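Home Browse Data Cards Contribute About
Search this site Enter keywords Go

# Vurkerham Hedgehog Log

Sightings of the West European hedgehog (*Erinaceus europaeus*) from back yards, alleys and one very popular compost heap in Vurkerham. Maintained by Catrin Foulkes, who also wrote this file and is to blame for the column names.

Last edited: 17/10/2021

## What you get

- `sightings.csv`, one row per sighting, 206 rows
- `yards.csv`, one row per yard, 38 rows
- `notes.txt`, which is where everything went that didn't fit in a column

The files are plain text with commas. If your spreadsheet turns the yard codes into dates, that's between you and your spreadsheet.

## Columns in sightings.csv

`yard_id` matches the first column of `yards.csv`.

`when` is the hour of the sighting on a 24-hour clock. Hedgehogs are nocturnal, so most of these are late. Blank means the person wrote "night."

`size` is small, medium or large, judged by eye, in the dark, by someone in slippers. Please don't publish a growth curve.

`doing` is free text. Common entries are "eating," "walking" and "ball." A hedgehog rolls up when it's alarmed, so "ball" mostly means the observer got too close.

`food_out` is 1 if there was food in the yard and 0 if there wasn't. Slugs don't count as food put out, even if you grow lettuce.

`sure` is 1, 2 or 3. A 3 means a clear look at a hedgehog. A 2 means a hedgehog-shaped animal moving at hedgehog speed. A 1 means rustling. Drop the 1s unless you are studying rustling.

## How it was collected

Households in two neighborhoods, Zoklow and Beyene, filled in paper sheets starting in April, when the animals were up from hibernation and hungry. Catrin typed up the sheets. Her handwriting wasn't the problem.

Zoklow has older fences with gaps at the bottom. Beyene has newer fences that go right down to the dirt, and a hedgehog can't do much with those. Before you write up a big finding about Beyene being bad for wildlife, look at the `fence` column in `yards.csv`, then look at how many people there go to bed early.

## Known problems

The same hedgehog can appear in several yards on one night. They cover a lot of ground for an animal with legs that short, and none of ours are marked. **A row is a sighting, and you can't add up rows to get hedgehogs.** People do this anyway and then send me the total.

The compost heap (yard Z07) is overrepresented. Its owner sits beside it most evenings with a thermos and writes down everything, including two cats and a frog. The cats and the frog are in `notes.txt`.

An earlier version had the Drenaver allotments in it. Those sheets got rained on and I could read one word in five, so they came out again. If you have the old file, delete any row starting with D.

## Things people ask

**Can I use this for a school project?** Please do. Say where you got it and spell Vurkerham right.

**What should I put out for them?** Meaty cat or dog food and a shallow dish of water. Skip the bread and milk. Hedgehogs will happily drink milk and it upsets their stomachs, so their own opinion on the matter isn't worth much.
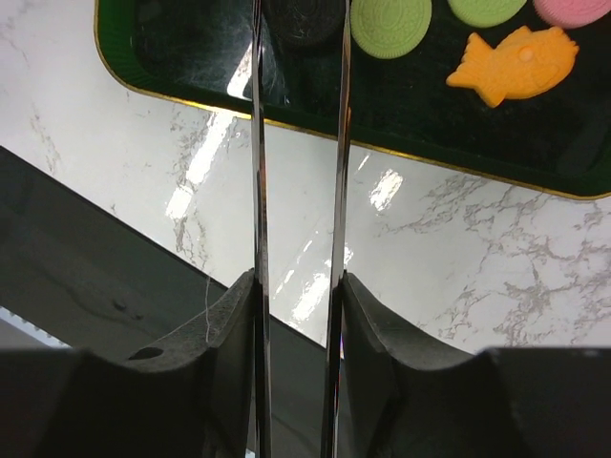
**Why do some yards have no sightings at all?**

Those households turned in sheets and saw nothing. I kept them in because a blank sheet still tells you somebody was looking, and the `nights` column says for how long.

**Are exact addresses included?** They aren't, and I won't send them. Yards are placed by street only.

## Corrections

Write to Catrin with the yard code and the row. "One of the ones in Zoklow is wrong" has been received and filed.

## To do

- settle on one spelling of "hedgehog" in `doing` (there are 3 at present)
- split `notes.txt` by yard
- ask Z07 about the frog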